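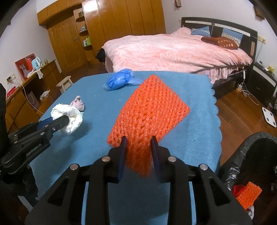

파란 천을 깐 탁자 위에서 주황색 발포 그물망을 다루는 그리퍼. 왼쪽의 두 번째 그리퍼는 구겨진 흰 휴지나 부드러운 종이 뭉치에 손끝을 대고 있다.

소프트웨어 소식: 양손 조작 파이프라인, 그물망과 휴지에서 배운 것

11월 들어 조작 소프트웨어 쪽에서 가장 손이 많이 간 부분은 형태가 일정하지 않은 물체의 인식과 파지 계획이다. 과일 포장용 발포 그물망, 비닐봉지, 휴지 뭉치 같은 것들이다. 컵이나 상자는 여름에 쓰던 Romeck 인식 모듈로도 큰 무리가 없었는데, 탁자 정리 과제로 넘어오면서 실패 기록의 대부분이 이런 물체에서 나왔다. 그동안 바뀐 내용을 인식, 계획, 제어, 도구 순서로 적는다.

인식

이번 배포본부터 학습에 쓰는 탁자 정리 에피소드는 3,479개다. 이 가운데 2,086개에 물체 윤곽 라벨이 붙어 있고, 나머지는 동작 궤적만 쓴다. 라벨 기준도 하나 바꾸었다. 전에는 그물망의 구멍을 배경으로 처리했으나 이제는 바깥 윤곽 전체를 물체 한 개로 본다. 구멍을 배경으로 두었을 때는 분할 결과가 여러 조각으로 끊겼고, 계획기가 그 조각 하나하나를 별개의 물체로 받아들여 같은 그물망에 파지 후보를 여러 벌 만들었다. 기준을 바꾼 뒤로 이 문제는 거의 나타나지 않는다.

반투명 비닐은 아직 어렵다. 파란 천 위에 파란 비닐이 놓인 경우 깊이 값이 군데군데 비고, 색으로도 경계를 잡기 힘들다. 지금은 연속된 영상에서 윤곽을 누적해 쓰고 있다. 물체가 가만히 있으면 쓸 만하지만 다른 손이 건드려서 밀리면 누적한 윤곽이 한동안 옛 위치에 남는다. 움직임이 감지된 영역만 누적을 초기화하는 코드가 검토 중이며, 다음 배포에 들어갈지는 정해지지 않았다.

탁자 위의 작은 티끌을 물체로 잡는 오검출도 있었다. 면적 하한을 두는 것으로 해결했다. 하한값은 설정 파일에서 바꿀 수 있으니 단추나 알약처럼 작은 물건을 다루는 과제라면 낮춰서 쓰기 바란다.

파지 계획

기존 계획기는 물체의 중심을 먼저 구하고 그 둘레에서 마주 보는 두 면을 찾았다. 납작하게 눌린 그물망에는 맞지 않는 방법이다. 중심을 집으려고 하면 두 손가락이 천까지 함께 물어 올리는 일이 잦았다. 새 계획기는 윤곽에서 폭이 좁아지는 부분을 먼저 찾고, 그곳을 가로지르는 방향으로 손가락을 놓는다. 후보는 물체마다 300개까지 만들고, 충돌 검사와 도달 가능성 검사를 거쳐 상위 20개만 남긴다.

후보 수를 더 늘려도 보았으나 성공률은 그대로이고 계산 시간만 길어졌다. 기본값은 당분간 유지한다.

휴지는 반대로 좁은 곳을 집으면 찢어지기 쉽다. 그래서 물체 종류에 따라 점수 가중치를 따로 둘 수 있게 했다. 종류 판정이 틀리면 엉뚱한 가중치가 적용되는데, 확신도가 낮을 때는 공통 가중치로 돌아가도록 해 두었다.

양손 제어

두 손의 궤적을 따로 계획한 뒤 시간축에서 맞추는 방식은 전과 같다. 달라진 점은 맞추는 기준이다. 전에는 두 손의 시작 시각을 맞추었고, 이제는 각 손이 물체에 닿는 시각을 기준으로 삼는다. 한 손이 먼저 닿아야 하는 동작과 동시에 닿아야 하는 동작을 설정에서 구분할 수 있다.

접촉 판정은 손가락 간격의 변화 속도로 한다. 단단한 물체에서는 문턱값 하나로 충분했다. 발포재는 눌리면서 간격이 계속 줄어들어 판정이 늦었고, 그만큼 필요 이상으로 세게 쥐었다. Teodoro Cárdenas가 간격과 모터 전류를 함께 보는 판정기를 작성해 제어 루프에 넣었다. 발포재에서는 판정이 눈에 띄게 빨라졌다. 휴지는 전류 변화가 너무 작아서 효과가 없다.

손목의 급한 회전도 줄였다. 계획기가 고른 자세와 현재 자세의 차이가 클 때 짧은 경로 대신 먼 쪽으로 도는 버그가 있었고, 쿼터니언 부호를 맞추지 않은 것이 원인이었다. 영향을 받은 버전을 쓰고 있다면 이 수정만 따로 적용해도 된다.

도구

재생 도구 Quezada에 두 손의 시간축을 나란히 놓고 보는 화면이 생겼다. 접촉 판정 시점이 세로선으로 표시되고, 선을 누르면 그 순간의 영상과 손가락 간격 값이 함께 열린다. 한쪽 손의 기록이 중간에 빠진 에피소드는 목록에서 회색으로 나온다. 전에는 이런 에피소드를 열면 프로그램이 멈추었다.

데이터 검사기 Sodia는 이제 야간에 자동으로 실행된다. 영상과 관절 기록의 시각 차이, 빠진 구간, 손가락 간격의 비정상 값을 확인하고 결과를 표로 남긴다. 일요일에는 전체 데이터를 다시 검사하므로 그 시간에는 저장소 응답이 느릴 수 있다. 대용량 내려받기는 다른 요일에 해 주기 바란다.

알려진 문제

겹친 물체의 순서 판단은 아직 불안정하다. 그물망 밑에 다른 물건이 깔려 있으면 그물망의 구멍 사이로 보이는 부분을 위에 있는 것으로 착각하는 경우가 있다. 라벨 기준을 바꾸면서 오히려 늘어난 오류여서, 겹침 정보를 별도 라벨로 넣는 방안을 시험하고 있다.

시뮬레이터 Hernitia의 천 모델은 결이 있는 두꺼운 천을 제대로 흉내 내지 못한다. 손가락이 천을 스치며 들어갈 때의 저항이 실제보다 작게 나오므로, 시뮬레이션에서 잡은 접근 높이를 그대로 쓰지 말고 조금 높여서 시작하는 편이 안전하다.

설정 파일 형식이 바뀌어 이전 파일은 읽을 때 경고가 나온다. 변환 스크립트는 배포본의 도구 폴더에 있다. 변환한 뒤에는 물체별 가중치 항목이 비어 있으니 필요한 값을 직접 채워야 한다.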